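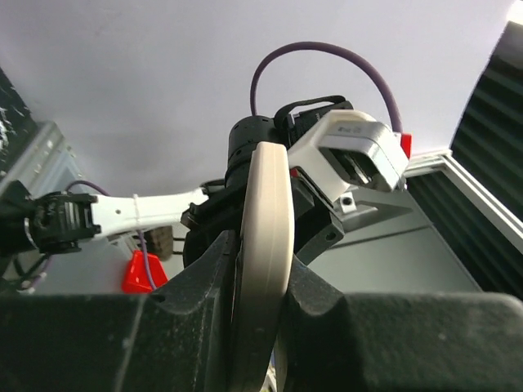 Ketsara Khamphan wrote to us in March to ask whether a clear case could ever really be worth fussing over, seeing as the whole point of one is that you forget you bought it. She had been through a drawerful of them by then, she said, and wanted to know before ordering another what we thought was so special about ours.

Reading time: 2 minutes

Otent Clear Phone Case
by Storkley, sold and shipped by Brerkonia

Well, we wrote her back a much longer letter than she probably wanted, and a good part of it has ended up on this page. The Otent is a clear case for people who like the phone they picked and would like to go on looking at it. It has no pattern, no logo on the back and no tint. What you get is your own phone with a see-through edge around it, and when you set it down on a table in decent light, that edge is mostly a thin bright line.

Storkley has been making the Otent for a while now, and the version we carry is the second one. The first was a nice case but a stubborn one - you needed strong thumbs to get it off, and we heard about that from a lot of you, some of you quite colorfully! The corners on this one give more easily, so you can take it off to wipe the phone down and be back in your chair before the coffee cools.

The front lip stands 2 millimeters above the glass all the way around. We went back and forth with Storkley on that number, because a taller lip is lovely when you put the phone face down and a nuisance every time you swipe in from the side. Two seemed to be where most people's fingers stopped complaining. If you keep your phone face up on the desk all day, as I do, you may never think about the lip at all, and that's fine too.
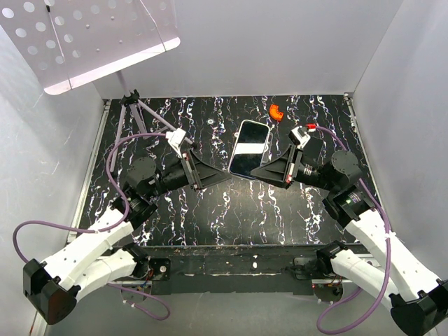
The case weighs 32 grams in the size most of you order, so you'll notice it the first morning and then probably never again. The button covers are part of the case and press with a small click. The charging opening is cut generously, and I can tell you that my own fat old cable goes in without any coaxing.

A word about scratches, since we get asked every week. A clear case shows wear sooner than a dark one. Keys will mark it, and so will grit on a workbench or a gravelly bit of patio table. Fine lines on the back soften the shine a little but don't spread. If you work somewhere dusty, slip the case off now and then and rinse it under the tap with a drop of dish soap, then dry it with something soft. Please don't use nail polish remover on it - it clouds the back, and there is no bringing it back from that.

Which one to order

Look up your phone's model name in its settings before you choose, please, and go by that name and nothing else. Phones that look like twins on the counter can have their cameras set just differently enough that the case won't sit flat. If you've already opened the wrong one, send it back within 17 days and we'll swap it, opened box and all.

The Otent comes in a paper sleeve with a folded card of care notes. If you'd like a wrist cord, the Sầm cord is sold separately and threads through the little slot by the charging opening. It holds up to 2 pounds, so it will manage your phone and a door key with no trouble.

Comments

Marlene T.
Had mine since last summer. It's got a few scuffs on the back but the corners are still good and it hasn't gone yellow on me yet. I do wish the care card had bigger print.

pdx_walt
Does the Sầm cord fit the older version of the case? I have the stubborn one, ha.

Brerkonia
Hi Walt, sorry, it doesn't. The older case has no slot for it.

Joanie
Ordered the wrong size and the swap was easy. Would've given five stars but the buttons felt stiff for a day or so.

We use cookies to remember what's in your basket and to see which pages get read. Accept all / Manage settings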